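How does a kids' TV show get made?

You sit down, press play, and there it is. Twenty-two minutes of a cartoon fox falling in a river. Easy. Except it took two years, and loads of people you'll never see.

So. Let's go from the start.

First, the idea

Every show starts as an idea, and most ideas are small. One line on the back of a receipt maybe. Our pretend trip through TV land is going to follow one show, a puppet series called Billia, so you can see the steps in order. Billia is a girl who lives in a lighthouse in a town named Nidgate. Her best friend is a very grumpy goat called Fula. That's it. That's the whole idea at the begining.

The person who had the idea is Kai-wen Cheng. Kai-wen wrote it up in what's called a pitch. A pitch is a short paper that says who is in the show, what happens, how old the viewers are and why they'd care. Two pages, usually. Long pitches don't get read. TV people are busy.

Who says yes?

Somebody called a commissioner. Big word, simple job – they choose what a channel shows. They hear pitches all day long. Mostly they say no. Sometimes they say "maybe, change the goat." If they say yes, the channel pays part of the money and the production company has to find the rest. A production company is the business that makes the show. The one making Billia is called Chien.

Finding the rest can take ages. Other channels in other countries might chip in, so they get to show it too. That's why a show you love might also be on in Norway, with different voices!

Writing it

Now the writers get in a room. They plan the whole series first, then each episode. An outline comes before a script. The outline just says what happens. The script has every word the characters say, plus what they do, like this:

FULA: I'm not going down there.
(Fula goes down there.)

Scripts get changed a lot. Draft one, draft two, draft five. Somebody checks that the little kids will understand it. Somebody else checks that it's not dangerous to copy, so no climbing into washing machines, even if it's funny.
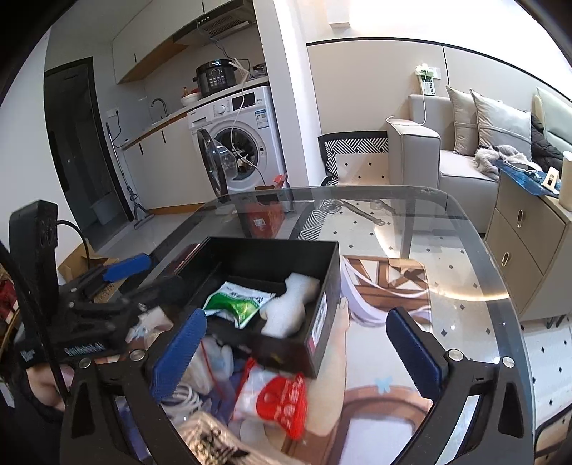
Props are next, and props are all the things characters touch or carry. A cup, a letter, Fula's horrible hat. The props team reads the script with a marker and makes a list of every single thing. Then they buy it, borrow it or build it. Small stuff is easy to lose, so put bits that go together in one place, the way a packet and a block of white foam can share an open black box. A label on the side helps too. For puppet shows the props have to be the right size for puppet hands, and puppet hands are tiny and also not very good at holding things. So there's magnets. And tape, so much tape.

Filming

This part is slower than you'd think. A puppet crew might work a whole day and end up with only a few minutes you can use. Each little piece is called a shot. They do the same shot again and again, and each try is called a take. Somebody forgets a line, take two. The goat's ear falls off, take three.

They don't film in story order either! If the lighthouse kitchen is in episode one and episode nine, they'll film both while the kitchen is standing. One person has the job of remembering which way the hat was on. That job is called continuity. If you ever spot a glass that's full, then empty, then full again, continuity missed one.

Putting it together

Next is the edit. The editor watches all the takes, picks the best and sticks them in order on a computer. Then sound. Footsteps, doors, splashes. A lot of those noises get made later in a studio, and the people who do it are called Foley artists. Walking on snow? Might be somebody squeezing a bag of cornstarch.

Then music, then the titles, then captions so that deaf and hard of hearing kids can follow the jokes aswell.

How many people?

On Billia, 40. Some were there for the whole thing, some just came in for a week to paint the sea.

And then awards, maybe

When a show's been on TV it can be entered for prizes. A group of judges watches all the entries and makes a short list, and later they pick a winner. Some awards let kids vote – look out for those.

Want to try it?

Make your own pitch. You need:

A name for your show
One main character and one friend
Where they live
One problem they have to fix in the first episode

Set a timer for 15 minutes and write fast. Don't fix the spelling yet. Then read it out loud to someone and watch their face. If they laugh in the right place, keep that bit.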